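Lonell Table Goods - Frequently Asked Questions
Chopsticks, cups and table linen

If your question isn't answered on this page, use the contact form. Gemma Negri reads the messages and usually replies within two working days.

Which chopsticks should I start with?

Plain wood. Unfinished or lightly oiled wood grips noodles and rice better than a glossy finish does, and it's the cheapest thing we sell. Lacquered chopsticks look nicer on the table but they are slippery for beginners, especially the ones that are lacquered all the way to the tip. A good compromise is a colored handle with a bare wood tip.

How many pairs come in a set?

The Patamance set has five pairs in one style. The Undness set is mixed: plain wood, black with a metallic band, and red with a pattern on the handle. Single pairs are available in every style, but we don't sell single sticks. If you lose one, write to us and we will try to find a match from the odds box.

Do the two sticks in a pair always match exactly?

Machine-cut ones do, near enough. Plain wooden ones can differ a little in color and grain. Lay them side by side with the thick ends lined up. If one is clearly longer or has a bend in it, send us a photo and we'll replace the pair.

How do I keep a mixed set in order?

Sort them into pairs before you put them away. It takes a minute at the table and saves digging in the drawer later. Put a cloth down first so they don't roll, point all the tips the same way, and match them by the handle end, where the pattern or band is.

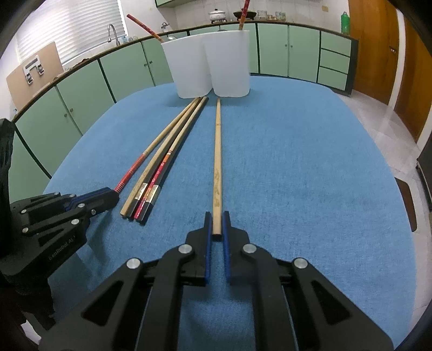
Once they're paired, you can tie each pair with a bit of cotton string or stand them in a cup, tips up. A heavy cup is better than a light one - a full bunch of chopsticks is top-heavy and will tip over a thin cup. In a drawer, use a long narrow tray so they stay lying in one direction.

Can they go in the dishwasher?

Plain wood, no. It dries out and the tips start to fray. Lacquered and banded ones should be washed by hand too, with a soft sponge. Don't leave any of them soaking in the sink overnight. The product page will say so if a style is dishwasher safe, and at the moment only the Laing style is.

When should I replace wooden chopsticks?

When the tips are splintered, when there is a crack you can feel with a fingernail, or when a musty smell stays after washing and drying. Small stains from soy sauce are normal and do no harm.

What kind of cloth should I put under them?

Any flat, tightly woven cloth. Terry cloth catches on rough tips. Our table cloths come in several plain colors and will shrink slightly in the first wash, so order a little over your table size if you want a long drop at the sides.

Are your small cups only for tea?

No. People use them for dipping sauce, for toothpicks, or for a bit of salt. Check the label on the base before putting hot liquid in one, as some styles are for cold drinks only.

What does shipping cost?

Orders over $80 ship free within the continental US. Below that, the rate is shown at checkout before you pay.

Do you supply restaurants?

Yes. Nazareno Messina handles wholesale, and we can send up to 1,210 pairs in one shipment. Larger orders are split. Please tell us the style and the date you need them by. The next wholesale price list comes out in May.

Can I return a set I've opened?

Yes, within 30 days, if the chopsticks haven't been used or washed. Keep the paper sleeve if you can.

Last updated 19th February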